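Print this page | E-mail this page to a friend

A day out at the Brarstead Seed and Allotment Fair

I have been meaning to get to Brarstead for years, and this summer I finally caught the early bus from Pladville with an empty rucksack and a flask of tea. What a lovely day! The fair takes over the whole of Ackroyd Park, from the bandstand right down to the river, and costs £2 to get in (under-twelves free).

I started in the seed tent because everyone on the bus told me to. There are old wooden drawers full of paper packets, and you help yourself and drop your coins in a tin. I came away with climbing beans, a purple kale and a lettuce called Gindidau, which the stallholder swore would stand through a frost if I sowed it in February under glass. We'll see!

Next door was the heritage display, where they had the parish rent book open at the page for plot 1385, let to a railway porter who grew nothing but leeks. I could have stayed there all morning. The writing is beautiful, and somebody has pencilled rude remarks about his neighbour's hedge in the margin.

Lunch was a cheese and onion pasty on the grass, then the vegetable judging, which is far more gripping than it sounds. The onions were enormous. The judge tapped each marrow with her knuckles and the whole tent went quiet – I was holding my breath over vegetables I'd never met.

The children's corner has its own greengrocer's shop, with toy veg, a till and paper money, and the queue went out past the hay bales.
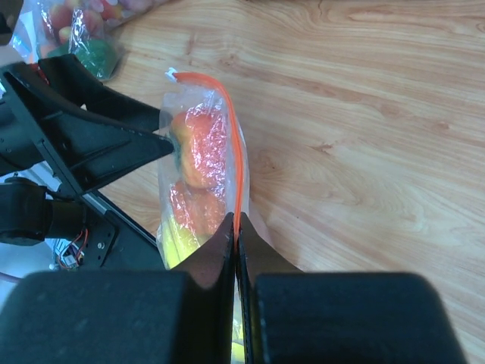 Page last changed: Jul 31, 2024

Orange peppers in a zip-top bag, toy ones of course, but they made me want to grow the real thing. I asked at the greenhouse stall and was told to start them early, keep them warm and not drown them. I bought a young plant and nursed it all the way home on my lap.

Go early if you want the good seed potatoes, and take a proper bag. The last bus back leaves from the church at half past five.

Reader comments (3)

mudandmarrows: That rent book! I went straight to it after reading this. The leek man's handwriting gets worse every year.

Plot by the gate: They said 3000 people came through this time. Felt like all of them were in front of me for a pasty.

tansy_b: Does anyone know if dogs are allowed in the seed tent? Mine is small and fairly well behaved.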